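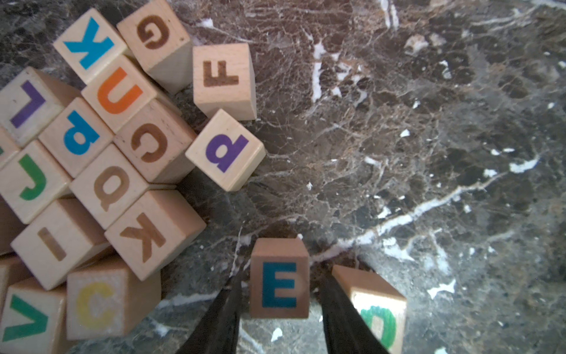

Thursday, December
Written by Ognjen Grgić
Filed under: Workshop notebook / Wood drying

Kiln was opened at 7:40. The air inside smelled sour, like last time with the maple, but weaker. I let the fans run with the door open while I took out the sample boards.

Load is still the birch from Pradcombe, 31 boards, stacked on the new stickers. Heikki Riihimäki wanted to change the stickers already in the autumn and I was against it, I thought the old ones were good enough. Now I must write that he was right. On the old ones we had the gray stripes across every face and they went deeper than the planer could take. I planed one short board this morning, two passes, and I could not find any stripe.

Sample board from Stack 4, middle layer: 2479 g on the bench scale. I weighed it two times, with the scale moved away from the heater for the second time, same number. From the oven-dry value we calculated for this board it comes to over 17 percent. I had expected lower. The pin meter (the Oksanen one, with the long pins) gives a lower reading on the same board, but it was set to the group for pine. Whoever used it last, please put it back to birch after. I corrected the setting and the reading moved closer to the weight, still not the same. I trust the scale more.

Possible explanations, in the order I believe them:

1. The bottom vent was half closed. There was a piece of bark in the slide. I cannot say how long it was there, I did not look at it on Monday.
2. The oven-dry value is wrong. We cut the small pieces very near to the end of the board, and the end is always drier. So the real value can be different in the middle.
3. The fan on the left side is slower than the right one. I hear a difference in the sound, but Heikki does not hear it.

For number two I will cut a new section tomorrow, one hand's width further in, and put it in the small oven over night. Please do not use the small oven for glue tests until I take the section out. The label will be on the door.

Checking of stress: I cut one fork from the board on top and one from the middle. The fork from the top closed a little bit on itself, the one from the middle stayed straight. I read this as light case hardening on the top layer only. The top layer gets the most air and it has no weight on it except the cover boards. Next load I want to put the concrete slabs on top, as Zusach writes in the handbook for the kiln. We did not do it this time, the slabs were still under the snow behind the shed at Plullthorpe and it was late.

End checks: small ones on the boards where the wax was brushed on thin. Where the wax is thick and white there are none that I can see. I marked the bad ends with red crayon. Cut these first, they can be used for handles and short parts. 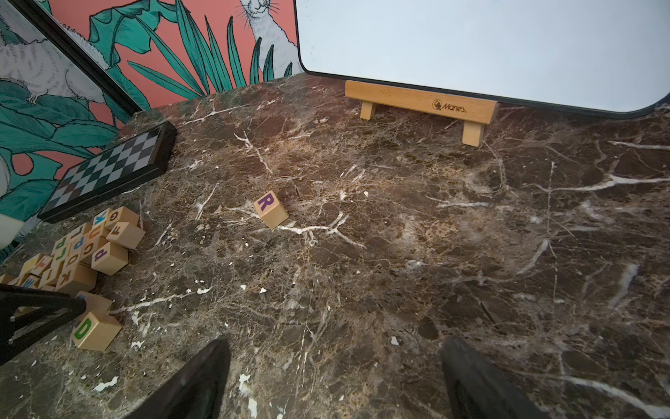
Wooden letter blocks on the marble, with the chess board and the whiteboard.

Schedule from here. I do not want to raise the temperature before the weight is moving again. I left the dry side as it was and only opened the vents, both of them, to the second mark. If the sample board loses weight as normal until the next weighing, we continue with the next step. If it does not, I will stop and look at the fan belt first — it is simple to check and we have a new one in the drawer.

The conditioning at the end should be longer than last time. With the maple we were in a hurry, and then the wide boards cupped on the saw table and one of them pinched the blade. I don't want this again with the birch. Heikki has asked for the boards for the drawer sides, and I told him that he cannot have a date until I see two weighings that agree with the plan. He was not very happy but he accepted it.

Small things:

— The wet bulb wick is brown and hard. Changed it. The old one could also make the humidity reading wrong, so this is maybe explanation number four.
— Water bottle for the wick was filled up. Use the distilled, not the tap.
— Door seal has a flat place near the lower hinge. I can push a sheet of paper through. To be ordered.
— The scale needs a new battery soon, the display is getting weak.

15:20. Weighed the sample board once more before closing. Two grams less. Too early to say something from it.

Recent entries
Maple load, what we found on the saw table
End wax: brush or roller
New stickers, first cuts
Pin meter settings (please read)
Fan belt, part list and measures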